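Kitchen bench notebook, October, picking up after lunch

OK so the fruit leather trials are back on, and this time it's quince. I know, I know, I said after the pear mess that I was finished with leathers for the year. But Thérèse Pelletier dropped off a box from the Binlow orchard and they smelled so good I couldn't leave them alone!

Batch 1: washed off the fuzz, quartered, cored, simmered with the lid on until a fork went in easily. Raw quince is a brute to cut, so I used the heavy knife and took my time. Weighed out 2,000 grams of pulp after the food mill, which was more than I'd planned for (the pot was very full, note to self, use the McKinnon pot next time, the tall one).
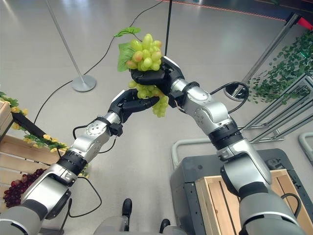

Split the pulp into two halves. One got 16 percent sugar by weight and the other got none, only lemon juice. The no-sugar half tasted fine warm and then got really puckery once it cooled down, like over-steeped tea. Thérèse tried it and pulled a face, then had another spoonful, so I'm not sure how to score that.

The color is the fun part. It went in a sort of dull cream and came out of the long simmer a proper salmon pink. The half I cooked longer is pinker than the other. I want to try going longer still, maybe in the low oven overnight, and see if I can get it to brick red like the paste people slice up with cheese.
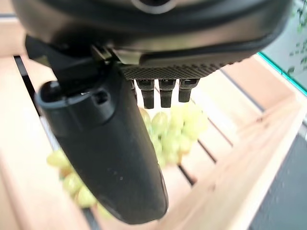
Fingers on the gripper, from close up.

Spreading: 500 grams per tray is too thick. The middle stayed tacky forever while the edges went to glass, and I had to trim them off (ate them, very good). I'll go thinner next time and leave the edges a bit heavier than the center. Used the Juneo dryer on its fruit setting and swapped the trays top to bottom halfway through. The old Drudero still runs hot at the back, so I'm keeping that one for herbs until somebody looks at the fan.

Peeling it off the sheet was easy with the sugared one. The plain one tore in two places and I patched it with leftover pulp, then put it back in. We'll see.

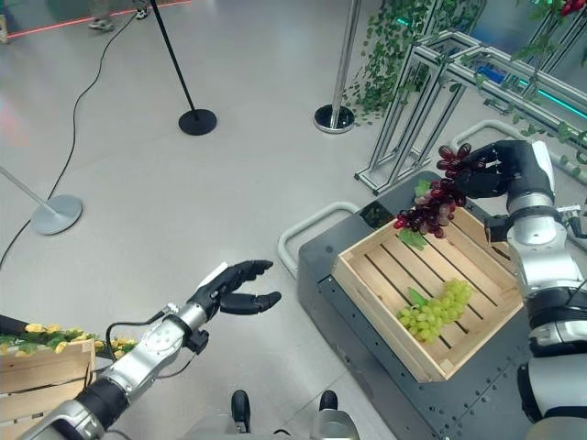 Storage, before I forget: rolled in parchment, into the jars with the clip lids, on the shelf by the door. Labeled A for sugared and B for plain. Please don't snack on B, whoever you are, I need it to check for stickiness in 2 weeks. A is fair game, but write down what you think of the texture!

Other stuff. The cores and peels are in the freezer in a bag marked Q. There's a lot of pectin in them and I'd like to boil them down for the crabapple jelly so we can skip the packet. Also the food mill is missing its medium disk again, I did all of this with the fine one and my arm knows about it.

To do: ask Thérèse if Binlow has any more quinces coming, and scrub the pink ring out of the big pot.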